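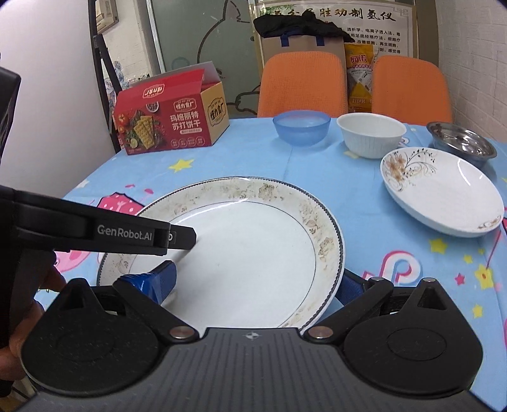 Figure 4. Hand-held gripper with blue pads at the rim of a white dinner plate with a gold floral pattern.

4.2 How shoppers read a repair notice

We turn now to the part of the study that surprised us most. A recall does not always end in a refund. Many firms offer a free replacement part instead, and the owner is expected to order it, wait for it and fit it at home. Very little has been written on how people cope with these notices, and we were delighted to find how much they had to tell us.

The two notices we used came from Ovora, for the lid catch on a slow cooker, and from Plistik, for the leg brackets on a folding high chair. Both were sent by letter and posted in stores in October. The Ovora letter opens with the part number and gets to the hazard in its second paragraph. The Plistik letter starts with the hazard ("the chair may fold while a child is seated") and puts the part number in a box at the foot of the page, next to the phone line.

We asked 80 owners in Skerkodine and Tamura to read one letter each and then tell us, in their own words, what they would do next. The answers were wonderfully rich. Readers of the Plistik letter nearly always began with the danger and then said they would stop using the chair. Readers of the Ovora letter tended to begin with the model number, and several went off to look for it before they had finished reading. More than 10 of them asked us whether the cooker was safe to use while they waited, although the letter does say so (it is not), in the last line of page 2.

What we find exciting is how small a change might fix this. Both letters hold the same facts and run to nearly the same length. Moving the hazard to the top costs a firm nothing in paper or postage, and it seems to change what people do first. We can't yet say whether it changes how many parts get ordered, as our owners were only asked about their plans.

Age made less difference than we expected. Older readers took longer over both letters but gave fuller answers, and they were the keenest to keep a copy. Owners who had bought secondhand are a separate matter, and we take them up in the next section, along with the store posters.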